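Search this site
Search term
Go

Three bins, one table and the end of the Flollton yoghurt pot dispute

4 Oct 2023
By Ljubica Stan

Flollton has a new recycling system, and it has already caused more conversation than the last two pay rounds put together.

From this week the single blue sack by the back stairs is gone. In its place, staff on every floor will be asked to separate their drinks containers into bottles, plastic and cans before anything leaves the building. The sorting is to be done on a table, standing up, in full view of colleagues, which the organisers say will concentrate the mind.

The change follows a sack audit in June. Over one month the building threw out 2856 drinks containers, and 219 of them still had something in them. Tea was the most common. There was also soup, and there was a set of keys, which have been returned to a grateful member of the payroll team who would prefer not to be named and has been named in most meetings since.

Our old contractor, Druser, took everything mixed and charged us accordingly. The new one, Buvadau, takes glass, plastic and metal as three separate loads and will send back anything it considers "contaminated". It has a generous definition of the word. A lid counts. A teabag certainly counts. One of the trial loads from the second floor came back with a note attached, and the note has been laminated and put up in the lift.

Much of the early argument was about the word "bottle". The glass bin is marked Bottle and the plastic one is marked Plastic, which leaves the plastic bottle in an awkward position. Sales held that it was a bottle. Accounts held that it was plastic. Emails were sent, one of them with a diagram. The ruling, and it is final, is that a plastic bottle is plastic. Bottle means glass. Anyone who wishes to discuss it further may do so with Softić, the firm that printed the cards and has declined to print them again for under 800 pounds.

There was a second, quieter argument about crushing. Crushed containers take up less room, and Buvadau is happy to have them. Glass should not be crushed, and it is a little worrying that the guidance had to say so. Cans may be squashed by hand or underfoot, but please use the floor in the loading bay and leave the one above the boardroom alone.

The yoghurt pot, which divided the third floor for most of the summer, is not a drinks container and goes in general waste, spoon or no spoon. Drinking yoghurt is a drink. We are aware of how this sounds.

Practice sessions have been running at lunchtime, with a table, three grey fabric bins and a supply of empties. Each one takes around 35 minutes, including the time set aside for objections. Attendance has been good — better than for the fire drill, though there were biscuits at this one.
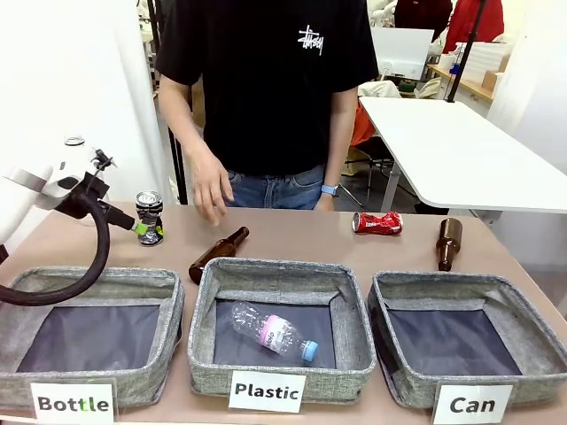

Workplace Services — Waste and Recycling Team

The bins stand in a row at the front of the table, each with its card facing out: Bottle, Plastic, Can. The crushed water bottle with the blue cap is in Plastic, as per the ruling, and Accounts have asked us to point this out. The brown glass bottles and the cans are still out on the table, so there is plenty left to argue over.

People who have been through a session report that cans are easy, glass is easy, and cartons are a source of real distress. Cartons are not in the scheme yet. Until they are, please flatten them and put them in general waste, and do not leave them on top of the bins in the hope that someone with more authority will come along.

A few points for the first month. Empty everything into the sink before you sort it. Caps can stay on plastic bottles. Labels can stay on everything, so the gentleman soaking his in the first-floor washbasin can stop. The bins are fabric and will not forgive half a cup of coffee. They are emptied at the end of each day, and if one fills up before then, ring Workplace Services and we will come up with a spare.

Buvadau will report back after its first full month of collections. If the figures are good, the savings go towards a dishwasher for the second floor. If they are not, the lift has room for another notice.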